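okay so I have been putting off the corner under the stairs since September and today I finally ran out of excuses. thread, because I need witnesses
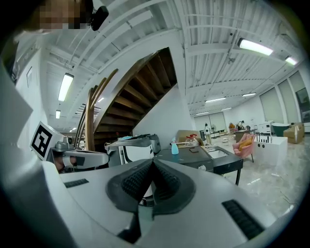

1/ the goal was simple. get the sink and the worktable usable again so I can rinse brushes without walking the length of the building. I gave myself until 9 at night and a sandwich

2/ first thing I learned is that dust comes down through wooden stairs every single time a person goes up them. every single tread! I wiped the black worktable and then my upstairs neighbor from Pladton Prints ran up for a parcel and I wiped the black worktable again

3/ do not buy black work surfaces. I say this as someone who has a black table AND a black counter, right next to each other, under stairs

4/ spray bottle is just water with a little dish soap. I used to buy the Getano stuff and it left streaks on everything so I gave up on it

5/ the jar with the red lid stays. I've had it through 3 studios. it has held screws, rice, buttons and one time a very nice soup

6/ the cardboard box behind it is a different matter. it's been a "sort later" box for so long that I moved it here from the old place without opening it. I'm giving it until the end of the month and then it's going to whoever wants it, contents and all

7/ someone asked why there's a pink chair by the sink. it's my sink chair! I sit on it when I'm soaking things. currently it's the sponge's chair

8/ the sink itself cleaned up so well, white basins are very forgiving if you get to them with baking soda and let it sit. ten minutes, go eat half the sandwich, come back, scrub in circles

9/ I did think about putting shelves on the white wall under the slope but the angle is brutal. Eskildsen quoted me 600 for a custom set and I laughed, politely, in an email. for now it stays bare and I'm kind of enjoying it

10/ the handrail on the other hand is lovely and I oiled a bit of it while I was there, which was not on the list. it has this curve to it that I've walked past a thousand times

11/ still to do: the top of the gray and white machine, where small stuff goes to live forever. also a hook for the towel. also a towel

12/ ok the other half of the sandwich is calling. if you've got a trick for stopping dust between stair treads please tell me, I was thinking felt strips?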